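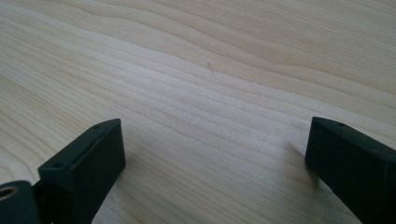
What is finger alignment on a hand-held gripper?

Finger alignment is the state in which the two fingers of a gripper sit level with each other, face each other squarely and close on the centre line of the tool. It is set when the fingers are fitted and checked at intervals afterwards.

Overview

The Plindent is a two-finger hand-held gripper used to record grasping movements, which are later played back on a robot arm. It has a wrist-side camera that looks down past the fingers, so the position of the fingers in the picture matters as much as their position on the tool. A finger that has shifted on its mount may still hold an object well, but it will appear in the wrong place in every recording made with it.

The maintenance routine in common use was written by Marlies Rüegg for the Sumalico workshop and later adopted, with small changes, by Park and Valetti. It covers fitting, the open-jaw check, care of the fixings and replacement of worn fingers.

Fitting

Fingers are supplied in pairs and should stay in pairs. The old screws are removed with the jaws half open and the mating faces are wiped with a dry cloth. Both new fingers are put on finger-tight, the jaws are closed by hand so that the inner faces meet, and the screws are then tightened a little at a time, changing sides after each turn. Tightening one side fully before the other tends to pull the pair off centre.

After tightening, the jaws are opened and closed 40 times without a load and the screws are checked again. Thread-locking fluid is left off until this has been done.

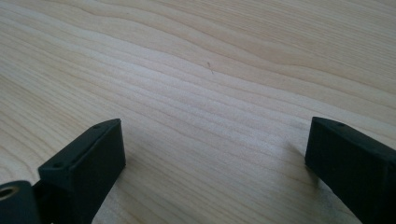
The open-jaw check is the main test of a fitted pair. The tool is held over a flat, plain surface with the jaws spread and nothing between them, and the operator looks at the live picture on a screen. Both fingers should come into view from the lower edge at a similar height, with a clear gap from one to the other. A pale tabletop suits the purpose, as black fingers stand out sharply against light wood and the bevels at their tips are easy to compare. One finger may look larger than its partner when the camera sits off to one side, and this is not a fault in itself. The test is whether the picture matches the reference taken when the tool was last set.

The check is made at the start of each working day and again after any knock. At Sumalico the reference picture is renewed in March, or sooner if the camera has been removed.

Fixings and inserts

Brass threaded inserts are used where a screw has to be taken out often, since a thread cut straight into plastic wears quickly. An insert that turns with its screw has come free of the plastic around it. It can be pressed back with a soldering iron if the hole is still round – otherwise the part is replaced. Screws are never forced into an insert at an angle.

Stores at Park list the finger screw as item 217 and the insert as item 403. The two are kept in separate trays, and a used screw is thrown away after its third refit.

Wear and replacement

Fingers wear first at the lower corners of the tips, which meet the table when a flat object is picked up. Light scuffing of the inner face is normal. A chip that reaches the gripping face, a crack running from a screw hole or a tip that bends under thumb pressure are all grounds for replacement. Valetti changes the pair every 100 hours of use whatever their condition – Park waits for visible wear.

Worn fingers should not be filed flat. Filing shortens the tip and changes the point at which the pair meets, and the open-jaw check will then fail against the stored reference.

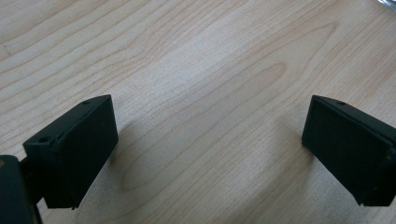 Can one finger be replaced on its own?

Replacing a single finger is possible, but the routine advises against it. A new finger beside a worn one meets it unevenly, and small differences between batches can leave one tip longer than the other. Where only one spare is to hand it may be fitted for the rest of the day, with a note in the tool's log, and the full pair is changed before the next recording.

See also

Gripper calibration; Threaded insert; Wrist camera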